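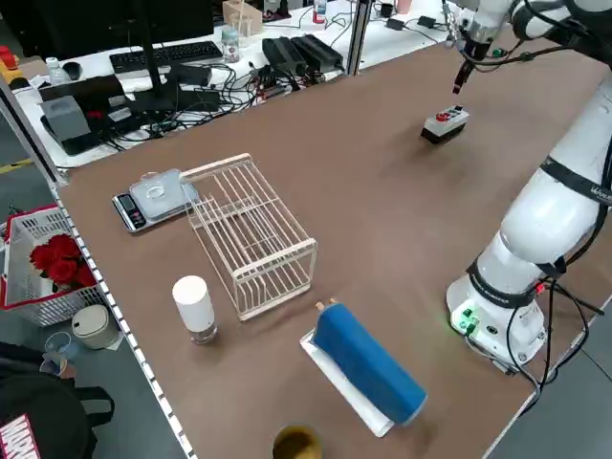
What counts as clutter on a shared table? For this paper, clutter is any object that has stayed on the table past the end of the job it came for, and that no one at the table can say who should move.

4.2 Things that stay

The second half of the definition did most of the work. Things with an obvious owner were gone by supper. Things with an obvious use were defended, sometimes warmly. What stayed was the middle class of objects: useful in principle, idle in practice, and slightly too good to throw out. Of the seven households in the Birneck group, each had at least one flat surface given over to these, and most called it the work table whether or not work was done there.

Lids were the worst of it. A lid belongs to a container, but it is put down wherever the hand happens to be, and a kitchen scale makes a very inviting shelf. In Figure 1 a small clear round lid sits on the weighing platform of a digital scale, with a cream-coloured wire dish rack just beside it. We asked all thirteen people interviewed where such a lid lived. The usual answer was "in the drawer", given with confidence and without any drawer being indicated.

Racks and baskets raised a different problem. They are sold as a cure for clutter and take up more of the table than most of what they hold. Wattimena, who did the coding with Amrani, at first put them under "storage". Amrani put them under "clutter". We let them argue it out over two sessions and then gave racks their own code, R, which pleased neither of them.

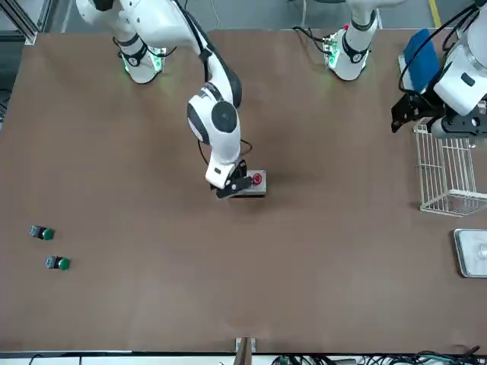

Code R was kept for open-sided holders of any material, full or otherwise. A laundry basket qualified if it had drifted away from laundry. This happened more often than we had planned for: baskets turned up holding toys, post, and in the Povier household a winter's worth of odd gloves. Trays were harder. A tray with things on it was treated by its owners as one object and therefore tidy, however many things were on it. The same things moved off the tray became a mess at once. Siddiqui has suggested that we could have finished the study early by handing out trays.

The coders agreed well on cups and poorly on anything cylindrical with a lid, which was liable to be entered as "container", "jar" or, on one tired afternoon in August, "tube thing". These entries were merged before the analysis in Section 5.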